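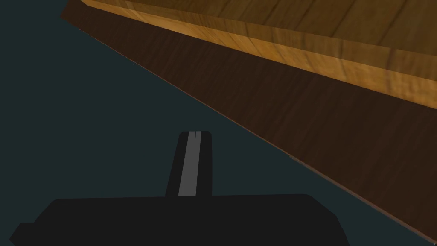
Wood grain, with a lighter band along the edge.

20 Dec 2022

Zollivard has pulled the bonus round from its online slot Isto after players found that it could, on a bad night, last 18 minutes and pay out 2 free spins.

The round sends a hooded monk down a mountain in search of a goat. Players were meant to hurry him along by tapping the screen. A fault introduced in the April update meant that each tap made him stop and pray.

"He is very devout," said Huiling Liang, who looks after the game at Zollivard's Delley office. "We have asked him to be less so."

The company received 700 complaints, five of them about the goat, which some players felt was not trying to be found. Accounts caught mid-round will be credited with the stake, though not the time.

A shorter bonus, without monk, will go live in the new year. Rival studio Meng has wasted little time in advertising its own mountain slot, in which the goat is visible from the start.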